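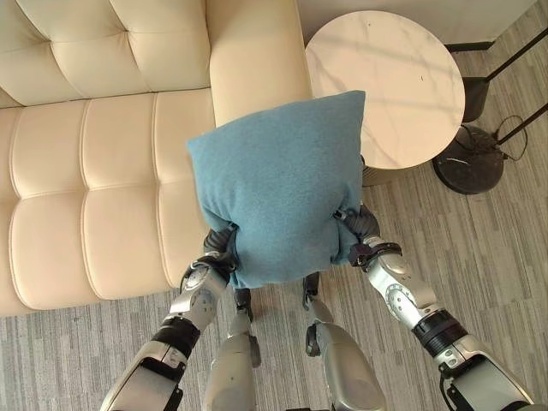 Humanoide da Otach com uma almofada azul nas mãos, ao lado do sofá. 30/6/22

1/ Escrevo em português para praticar, então peço paciência com os meus erros. Estou a avaliar o serviço "arrumação de sala" da Otach, que se aluga por mês. O pacote base custa 831 por mês e inclui o robô, duas mãos com dedos e o programa Makia.

2/ A primeira pergunta de quase todos é sobre as mãos. Com almofadas elas apertam bastante, e o tecido fica com dobras. Para uma almofada de sala isto não me preocupa. Para uma camisa passada eu ainda não confiaria.

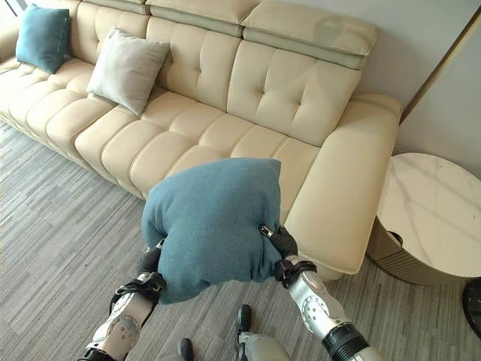
3/ O contrato diz "até 14 objetos macios por divisão". Perguntei à Otach se uma manta conta como um objeto ou dois, conforme o tamanho. Responderam que conta como um, e agora tenho isto por escrito.

4/ Comparei também com a oferta da Udton. É mais barata, 600 por mês, mas a assistência é só por telefone e o prazo mínimo é de nove meses. A Otach deixa cancelar no fim de cada mês, o que para mim vale a diferença.

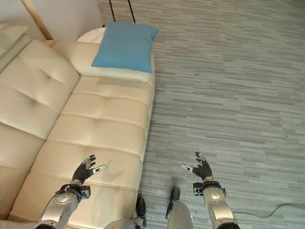

5/ Sobre o Makia: o menu está bem traduzido, mas a palavra "encosto" aparece às vezes como "costas". Enviei uma lista destas coisas e prometeram corrigir na versão de outubro.

6/ Falta-me ver o plano da Ouellet, que inclui cozinha. Se alguém aqui já o alugou, agradeço que me escreva, sobretudo sobre o valor da caução.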